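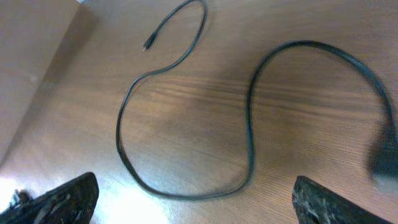 Cables on a desk, what do you all do with them?

durklow_den
I've been putting off the desk for months - it's a lovely old brown wooden top and all I ever see is black cable wandering over it. Velcro, a box, a tray underneath? I'd love to hear what has lasted for you.

HelmutH
Welcome! Take every one off and coil it loosely before buying anything. A bundle that droops in front of the panel catches your sleeve all day long.

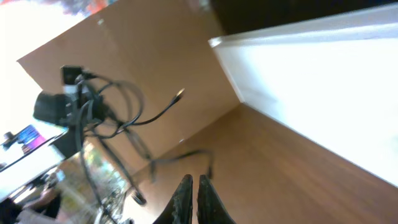
Re: Cables on a desk

zulari12
I'd go the other way, Helmut, with all respect. I bought a pack of 100 ties in February and bundled everything, and I've been so happy with it!

durklow_den
Oh dear, two camps already. My trouble is the thin one with the little silver-tipped plug, I need it out every day.

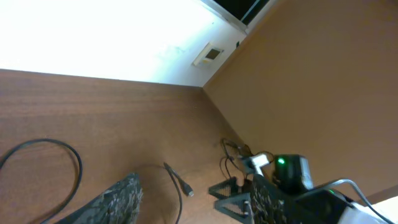 So that one would have to stay loose, whichever of you wins. Maybe a clip back by the corner?

HelmutH
A clip, yes. Still no ties, please.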